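Unit 3: Clearing a Table with One Tub
Course handout, Briltow Household Skills
11 October 2021

Bring your notes from the September session on sinks. Today is all dry work, and the washing comes next week.

The tub method

Most people clear a table by carrying things off one or two at a time. With a tub you carry once. Set it on the table itself, as close to the middle as you can, and bring everything to it. A chair will do if the table is too small, but you will bend more.

Load in this order:
Bowls first, on the floor of the tub. Heavy ones before light ones.
Cloths go inside a bowl. A damp cloth left flat on the bottom picks up crumbs.
Spoons and other utensils after the bowls, handles all one way.
Cups last, upright. Paper cups are trash unless someone is still drinking.

Food does not go in the tub. Fruit goes back to the fruit bowl, and wrapped snacks go to the shelf. Crumbs and scraps are wiped up after the tub has left the table.

Keep the sponge out until the end. It is the last thing you use – pack it and you will be digging for it.

Time allowed for the exercise is 13 minutes, with the table wiped. Pairs using the long table get 45 items and may split them however they like.

An early stage of loading, with the cloth already in the brown bowl and the other bowl still on the table:
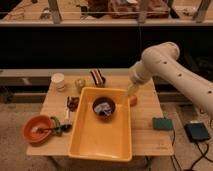
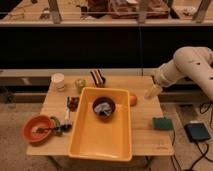 When the tub is full, check the rim before lifting. Nothing should stick out past it. Lift from the two short sides, walk to the counter, and set it down to the left of the sink. Unload in reverse order, cups first.

Write up for next week: half a page on how you would change the loading order for a table of children's dishes. Hand it in at the Clita room before class.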